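Why Does Wood Have Rings and Lines?

Look closely at a tabletop or a floorboard. The thin lines running along it are called the grain. They were made while the tree was alive.

How a tree grows

A tree gets wider by adding new wood just under its bark. In spring there is plenty of water, so the tree grows fast and the new wood is pale. In late summer it grows slowly and the wood is darker. One pale band and one dark band make one ring. In cool places, one ring usually means one year.

By November, many trees have stopped growing until spring.

Reading a stump

There is a stump at the edge of Nulwood with 130 rings. Ruth Llanos, who looks after the paths there, has put a pin in every tenth ring so visitors can keep their place. Wide rings mean good years. Narrow rings can mean dry ones. A dark scar may show where a fire or an insect hurt the tree.

From rings to lines

A log is shaped like a long tube, and the rings go all the way down it. When a saw cuts the log lengthwise, it slices through the rings and they show up as stripes or curves on the board.

Why wood comes in different colors

Pine is pale yellow. Walnut is brown. Cherry starts out pinkish and gets darker in the light. People also rub stain into wood to change its color, and the grain often still shows.

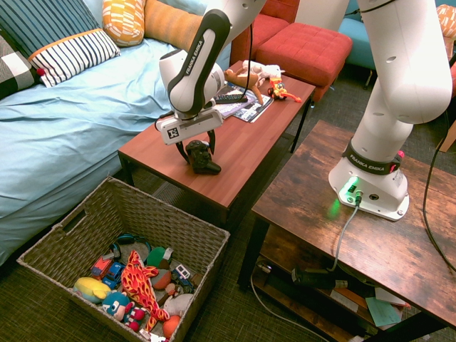 Try it yourself

1. Lay a sheet of thin paper on a piece of bare wood.
2. Hold it still and rub gently with the side of a crayon.
3. Lift the paper and look for the grain.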